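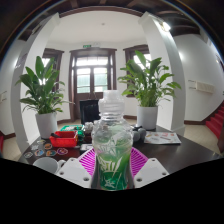
Parnura 테이블 정리 물품 목록

README

휴게실 테이블 위에 올라오는 물건과 그 정리 방식을 적은 자료입니다. 물품 이름, 분류, 놓는 자리, 정리할 때의 주의점이 들어 있습니다. 테이블 하나만 다루며 주방 싱크대와 냉장고는 Hestent 목록에 따로 있습니다.

버전
현재 버전은 4입니다. 버전 3까지 쓰던 "기타" 분류는 없앴습니다. 이전 파일을 받아 둔 경우 items 파일과 places 파일을 함께 교체해야 합니다. 하나만 바꾸면 자리 코드가 맞지 않습니다.

파일 구성
items.csv: 물품 목록. 33행.
places.csv: 자리 코드와 설명. 7행.
rules.txt: 정리 순서와 예외.
changes.txt: 변경 내역. 버전 2부터 기록되어 있습니다.

문자 인코딩은 UTF-8이고 구분자는 쉼표입니다. 엑셀에서 바로 열면 한글이 깨지는 경우가 있으니 "데이터 가져오기"로 여십시오. 비고란에 쉼표가 들어간 행은 큰따옴표로 묶었습니다.

items.csv 항목
item_id: 물품 번호. 삭제된 번호는 다시 쓰지 않습니다.
name_ko: 한국어 이름.
name_en: 영어 이름. 비어 있는 행이 있습니다.
group: 분류. 음료, 식기, 수납, 종이, 소품, 식물, 버릴 것 중 하나.
place: 정리 후 자리 코드.
fragile: 깨지기 쉬우면 y, 아니면 n.
note: 비고.

분류 기준

음료
뚜껑이 있는 병과 캔입니다. 초록색 라벨에 흰 글자가 있는 투명 플라스틱 병, 흰 돌림 뚜껑이 달린 종류가 대표 항목입니다. 병은 세워서 둡니다. 눕히면 굴러가고, 뚜껑이 덜 잠긴 병이면 테이블을 닦아야 합니다. 내용물이 남았는지는 기록하지 않습니다. 빈 병은 group을 "버릴 것"으로 바꾸지 말고 place만 분리수거함 코드로 적습니다. 상표명은 적지 않고 라벨 색과 뚜껑 색으로 구분합니다.

식기
머그, 컵, 접시, 숟가락. 손잡이가 있는 흰색 머그는 fragile이 y입니다. 머그는 테이블 가장자리에서 손 한 뼘 안쪽에 둡니다. 쓰고 난 머그는 테이블이 아니라 싱크대로 갑니다.

수납
바구니와 통. 빨간 플라스틱 바구니와 초록색과 흰색이 섞인 통이 여기에 들어갑니다. 바구니 안의 물건은 꺼내서 따로 적지 않습니다. 바구니째로 하나의 물품입니다. 이 기준은 Carol Pilkington의 의견에 따라 버전 2에서 정했습니다. 안에 든 물건을 다 적으면 목록이 매주 바뀝니다.

종이
잡지, 인쇄물, 메모. 펼쳐 둔 잡지는 덮어서 쌓습니다. 읽던 쪽이 있으면 메모지를 끼웁니다. 작은 컬러 사진이 들어간 낱장 인쇄물은 잡지와 섞지 않습니다.

소품
둥글고 알록달록한 스티커나 컵받침처럼 납작한 것, 작은 공처럼 둥근 것. 납작한 원형 물건은 스티커인지 컵받침인지 멀리서 구분이 안 되는 때가 많으므로 name_ko에 "원형 납작 소품"으로 적습니다. 색은 비고란에 적습니다(주황, 파랑, 보라, 베이지 등). 회색 둥근 소품은 굴러 떨어지기 쉬우니 얕은 그릇에 담습니다. 작은 네모난 물건 중 용도를 모르는 것도 소품으로 둡니다. 추측해서 이름을 붙이지 마십시오.

식물
테이블 옆 화분은 정리 대상이 아니지만 자리가 정해져 있어 목록에 넣었습니다. 흰 원통형 화분은 바닥에 둡니다. 테이블 위로 올리지 않습니다. 잎이 넓은 쪽은 사람이 지나다니는 방향으로 뻗지 않게 돌려 놓습니다.

버릴 것
구겨진 휴지, 빈 포장지. 휴지인지 포장인지 애매한 흰 뭉치는 펼쳐 보고 판단합니다. 안에 뭔가 싸여 있으면 버리지 않고 빨간 바구니 옆에 둡니다.

정리 순서
rules.txt의 요약입니다.
1. 버릴 것을 먼저 치웁니다.
2. 머그와 컵을 옮깁니다.
3. 병을 세워 뒤쪽으로 모읍니다.
4. 원형 납작 소품을 한 줄로 쌓습니다. 접착면이 드러난 것은 쌓지 않습니다.
5. 잡지와 인쇄물을 오른쪽에 포갭니다.
6. 바구니와 통을 제자리로 밀어 넣습니다.
7. 마른 천으로 테이블을 닦습니다.

테이블 상판은 짙은 갈색 나무이고 광택이 있습니다. 젖은 컵 자국이 눈에 띄므로 음료를 놓을 때는 받침을 씁니다. 세제는 쓰지 않습니다. Durico 쪽 테이블은 상판이 달라서 이 순서의 마지막 항목을 그대로 적용하면 안 됩니다.

수집 방법
Keith Inskip과 Darren Dunmore가 금요일 퇴근 전에 테이블을 보고 적었습니다. 같은 물건을 두 사람이 다르게 부른 경우 더 넓은 이름을 택했습니다. 치수와 무게는 재지 않았습니다. 개인 물품은 주인이 동의한 것만 남겼고 이름표에 적힌 이름은 옮기지 않았습니다.

한계
낮은 탁자나 유리 상판에는 맞지 않는 규칙이 있습니다.
계절 물품이 빠져 있습니다. 3월에 적은 내용이 대부분이라 부채, 선풍기, 담요가 없습니다.
음료 분류는 라벨 색에 의존하므로 라벨이 바뀌면 같은 병이 다른 행으로 들어갈 수 있습니다.
name_en은 Colin Ackroyd가 일부만 확인했습니다.

알려진 오류
places.csv에서 "창가 선반"과 "창가 바닥"의 설명이 서로 바뀌어 있습니다. 코드는 맞습니다. 다음 버전에서 고칩니다.
머그 한 종의 fragile 값이 비어 있습니다. y로 보고 쓰면 됩니다.

수정 요청
물품을 추가하려면 name_ko, group, place 세 항목을 채워서 Cyril Rudd에게 보내십시오. 번호는 받은 쪽에서 붙입니다. 자리 코드를 새로 만들 때는 Hutapea 목록의 코드와 겹치지 않는지 먼저 확인해 주십시오.

이용 조건
내부에서 자유롭게 복사하고 고쳐 쓸 수 있습니다. 고친 파일을 다시 나눌 때는 버전 번호 뒤에 부서 이름을 붙입니다.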